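PRULMONT – 25/12/2023 – Well, it's done! After a winter of phone calls, spreadsheets and far too much cold coffee, I can finally tell you that the Skenen Baseball Club has a new home field, a new name on the scoreboard and a spot in the Mandenine League for the coming season. I'm the general manager here, and I usually leave these announcements to somebody with better grammar, but I wanted to write this one myself.

The short version: starting in April, Skenen will play all of its home games at Dursun Park in Prulmont. We've signed a lease for 5 seasons with an option for 2 more, and the club will stay under the same ownership with the same coaching staff. The colors stay too (I got a lot of mail about the colors).

The longer version starts with the old field. Those of you who sat through the last home stand know what the drainage was like down the right field line. We lost games to rain that had stopped falling the day before. Our outfielders were good sports about it, but you can't ask a kid to chase a line drive into a swamp and then go to work the next morning with a bad knee. We looked at fixing it, we got the quotes, and the quotes were more than the club brings in over a whole summer. So we started looking for someplace else.

Dursun Park was the third place we visited and I liked it right away. It's a real ballpark, a small one, with the bleachers close enough that you can hear the first base coach muttering. It seats 1000 people when everybody squeezes in, and there's a grass bank past left field where you can put down a blanket. The infield was redone before the last high school season and it plays true. Our shortstop took ground balls on it for an entire afternoon and came off grinning, and he doesn't grin a lot.

Now for the league. The Mandenine League voted to let us in as a full member, so no more patching together a schedule out of whoever has a free weekend. We'll have 18 home dates, most of them evening games, with a few afternoon starts early on while the nights are still chilly. The full schedule will go up on the club website as soon as the league signs off on it. Please don't book your vacation around the draft version that's been going around – it has us playing in two towns at once in the middle of June.

As for the roster, we expect most of last season's team back. The pitching staff is nearly all returning, and that makes me very happy, and our catcher has agreed to one more year after telling me he was finished (his knees may have other ideas, we'll see). We do need another left-handed bat and we could use some speed off the bench. Open tryouts will be held at Dursun Park before the season starts. Bring your own glove and cleats, and wooden bats only please, as the league doesn't allow metal.

Season tickets go on sale in the new year. If you held a seat at the old field, you get first pick, and your price stays where it was. Kids under school age get in free, same as always. We're also keeping the family section behind third base, and the lawn can't be reserved, so come early if you want a good piece of it.

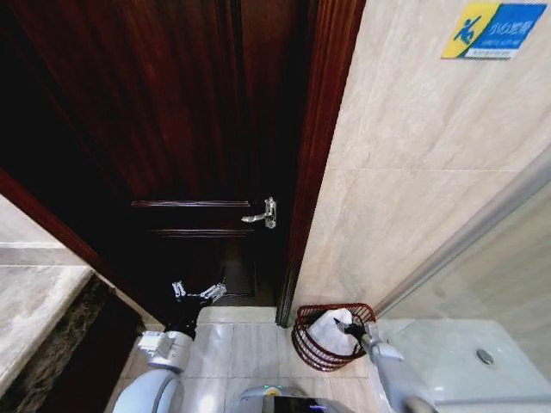
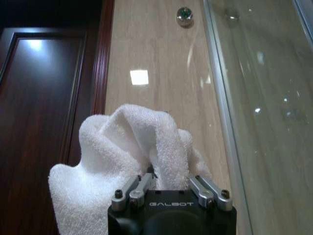 A few other bits while I have you. Parking at Dursun Park is free but the lot fills up fast, and the overflow is a ten-minute walk away on the other side of the creek. Concessions will be run by the park and the menu is still being worked out. I've asked for the peppers and onions to come back. I've asked more than once.

The radio broadcasts will continue, home and away, and we're hoping to add video for the home games later in the summer. I don't want to promise that yet, because it depends on getting a decent line out to the press box, and right now the signal up there is one bar if you stand on a chair.

To the folks who came out to the old field year after year: thank you. I know Prulmont is a longer drive for some of you, and I know a few of you are mad at me about it. I'd be a little mad too. Come to one game, sit on the grass, see what you think. If you still want to yell at me afterward I'll be near the gate, I'm always near the gate.

We'll hold an open house at the park in April, ahead of the home opener, with batting practice open to the public and the players around to sign whatever you put in front of them. The team store will have the new caps by then, if the supplier keeps its word. The old ones will be half price until they run out.

Questions about season tickets, tryouts, group outings or outfield signs can go to the Skenen club office by phone or email. The office is closed through the holidays and we'll start returning messages in the first week of the new year. Reporters who want a look at the park before the opener are welcome, just let us know ahead of time so there's somebody there with a key.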